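Teaching by Hand: Collecting Two-Hand Demonstrations for the Sirer Project

Student report, Primholm course in applied robotics
Group members: Wekesa Odera, Radymyr Hordiienko

1. Purpose of the work

In this project we wanted to teach a two-arm robot to put small packages into a box. The robot itself did not take part in this stage. A person does the task with two hand-held grippers, and the movement is recorded. Later the recording is used to train a policy, which we call Sirer. We chose this method after one month of remote control with joysticks, when we found that our operators became tired quickly and moved very slowly.

2. Setup

The work was done in a small meeting room with a glass wall and blinds. Each gripper carries a square black-and-white marker, so that its position can be followed by a camera on the head of the operator. We measured the distance between the two grippers before each block of recordings, and we wrote it in a shared table.

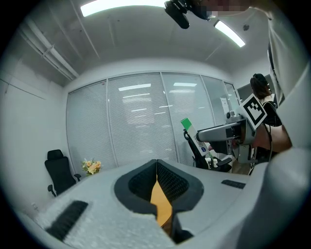
The operator received only short instructions. He should move at normal speed, keep both markers toward the head camera when possible, and open the fingers completely before he takes a new object. In September we also added the rule that each recording starts and finishes with the grippers at rest for one second. Without this pause it was difficult to cut the data.

3. Recordings

In total we collected 379 demonstrations, and one demonstration took 12 seconds on average. We had to remove 48 of them. In most of the removed files a marker was hidden behind the other hand for too long, and the tracking jumped. In the rest of them the object fell from the fingers and the operator picked it up with his own hand, which the robot can not imitate.

The flat packages were harder than we expected. When the operator holds a thin box by its narrow side, a small change of the wrist angle makes a big change at the far end. We tried to approach from above and from the side, and we kept both ways in the data. 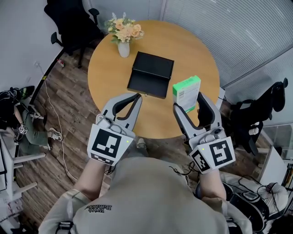
Radymyr disagreed with keeping both ways. In his opinion the policy would mix them and stop somewhere in the middle, and he asked that we train on one approach first and compare. We followed this advice. The model trained only on the approach from above completed 23 trials of 30, and the mixed one completed fewer, so his worry was correct for our amount of data.

4. Open problems

The time offset between the left and the right gripper is still corrected by hand. Also, all demonstrations come from two operators, and we do not know how the policy will work with the style of a third person. The next group should begin with the offset, because every later step depends on it. The calibration notes are in the Langat folder.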